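Brostard Lot Lighting Group – minutes, April meeting

Started at 7:15 pm in the back room at Gavside. I'm taking notes again, so blame me for the spelling! Last month's minutes were fine with everyone once I fixed the fuse box bit.

1. Lamps on the big lot

We spent most of the evening on this one (no surprise).

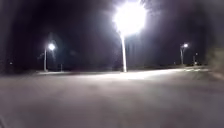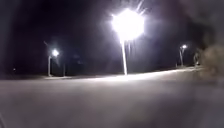 The lot after dark, with the tall lamp just right of center in both.

Half of us think that lamp is way too harsh and want a shade on it. The other half like a good bright patch to walk toward, and I'm with them – I hate fumbling for keys in the dark. We did agree the lamps farther back should be looked at too. Trumus quoted $3,609 for new heads all over, and Chukwu wants $426 for shades only. Voted to ask Chukwu for a sample shade first.

2. Painted lines

Put off until the lamps are settled. I still want them wider, please!

3. Money

We have $58 left in the snack jar. The lighting fund is separate and hasn't been touched.

To do: I'll call Chukwu and write back to Trumus. Next meeting in May, same room, 7:15 pm.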